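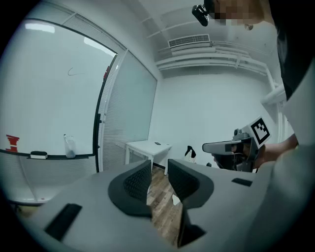
News > Hatby site > Rooms and fittings

Slaoui Room: floor, table and whiteboard notes

Wednesday, August 10, 2022
By the Rooms Desk

Print this page | E-mail this page

The Slaoui Room on the Hatby site has been back in daily use since April. The following notes cover the floor, the work table and the whiteboard, and replace the sheet pinned inside the door.

Floor

The brown plank floor is swept at the end of each working day. Scraps of paper, tape backing and cable ties go in the bin as they are dropped and should not be left for the sweep. Use the Ostik floor cleaner, diluted as on the container, with a flat mop wrung out well. Standing water gets into the joints between planks. Do not use the steam mop from the kitchen.

Power adapters may be placed on the floor if they are on the wall side of the table and the spare lead is coiled. Coils should be loose, with no tight bend where the lead leaves the adapter. Leads crossing the walking route need a cover strip. There are six strips in the store, all the same length, and two can be joined end to end.

Table

The white table stands on a level section of floor with its top set at 759 mm. Please keep to this height. The feet were adjusted one at a time with a spirit level, and a change at one corner means resetting all of them. If the top rocks, report it and leave the feet alone.

The top marks easily. Wipe with a damp cloth and dry straight away. Solvent is permitted only for adhesive residue, on a cloth, and only on the white surface. Keep it off the black frame and off the striped rail. Small items should be stood at least 51 mm in from the edge when they are put down and left, and bottles should be capped before they are handled over the table.
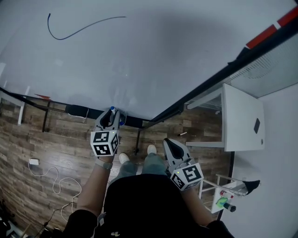 Slaoui Room table: small bottle with blue cap at the edge, dark blue cable across the top.

Cables may lie across the table during a session. At the end of it, unplug at both ends, coil and hang on the hooks by the door. Anything stored beneath the table should sit against the frame, with leads tied up so that they clear the floor by 102 mm, the height of the sweeper head.

Whiteboard

Use dry-wipe pens only. A full clean with the spray takes place on Fridays; between times the felt eraser is enough for single lines and small marks. Old ink that will not lift can be overwritten with a fresh dry-wipe pen and wiped while wet. Do not use scouring pads.

The gloss surface picks up reflections from the ceiling lights. Sadier, who supplied the fittings, have quoted for diffusers and the quote is under review. Until then, the lower half of the board is easier to read from the table.

Faults

Report faults through the rooms form, giving the room name and the fitting concerned. Loose floor planks and damaged leads are dealt with on the day of the report. Other items are looked at weekly.

Print this page | E-mail this page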